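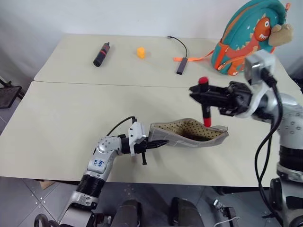
The Nasenville youth hockey program finished its second month on the Renen grant with both age groups skating and the equipment library open. Ice time remains the largest cost and the main constraint on growth. Off-ice sessions take up the shortfall: players meet indoors for an hour of rules, skate care and stickhandling with a ball before they are given a place on the ice. Two white tables pushed together are enough for the rules work, with small objects such as a yellow-orange block standing in for a player when the coach explains offside and icing. A teal children's backpack is the kind of bag most of the younger group carries, and it will not hold a helmet, let alone shin guards and skates. The storage request further down in this report follows from that.

Progress report, February
By Wilma Baert, program coordinator

Enrollment

Enrollment stood at 146 players at the close of the period. The under-10 group is full. The under-13 group has places left in the late session, which starts at 8:15 p.m. and is hard for families with a school run the next morning. We have asked the rink to swap this session with the adult league's slot. The rink manager has agreed to raise it when the spring schedule is drawn up, but has made no commitment.

Of the players enrolled, 60 had never skated before joining. They are placed in a separate learn-to-skate block and move into the regular groups when they can stop on both sides and skate backward from the goal line to the blue line. The test is given by a coach who does not work with that player week to week. We introduced this after parents raised concerns about uneven standards in the first month, and complaints on this point have stopped.

Ice time

The grant agreement allows for the purchase of ice at the off-peak rate. Three sessions were lost during the period when the compressor at the rink failed. The rink credited two of them in full. The third is in dispute, as the surface was declared fit partway through the hour and the rink's position is that the session was available. Grigore Ilie is handling the correspondence and expects a partial credit. No replacement ice has been bought out of grant funds.

Half-ice games were introduced for the under-10 group. Each sheet now carries two games at once, with dividers across the neutral zone. Coaches report more puck touches per player and shorter waits on the bench. We have not measured this formally and do not propose to do so before the fall.

Equipment library

The library holds 708 items, counting skates as pairs. Sizes for children between seven and nine are in heavy demand and there is a waiting list for skates in this range. Large helmets and adult elbow pads, which came in with the Vatow donation, see little use. We would like permission to exchange these with another club for junior sizes. The grant terms do not mention exchange, only disposal, and we ask for written confirmation that it is allowed.

All helmets were checked for certification dates. Those past date were withdrawn and cut through the shell so that they cannot be returned to use. Skate sharpening is done on the Filip machine purchased under the first installment. It has run without a fault, though the grinding wheels wear faster than the budget assumed. Spending on wheels is over its line and will be covered from the savings on tape and laces.

Coaching

Two assistant coaches completed their first-level training and background screening. One head coach position in the under-13 group is covered by Ilie on a temporary basis. An offer has gone out and a reply is due before the next report. Should it be declined, we will advertise again at the same rate.

Safety

There were no injuries requiring hospital treatment. One player was removed from play under the concussion protocol after a fall into the boards and returned following the full stepwise program, with a doctor's note on file. Neck guards are now required for all on-ice activity, including goalkeepers' warm-up.

Budget

Spending is within the total approved for the period. Ice is under budget because of the lost sessions, and sharpening supplies are over. We request approval to move the unspent ice money to lockable storage at the rink, so that players who arrive on foot or by bus can leave their gear between sessions. A quote has been obtained and is attached as Appendix B.

Next period

The spring schedule will be submitted once the rink has issued its allocation. Work will also begin on a goalkeeper clinic, for which we need two further sets of junior leg pads. Registration for returning players opens first, followed by the waiting list.

Contact: Nasenville Youth Hockey, program office | Copyright Nasenville Youth Hockey | Back to top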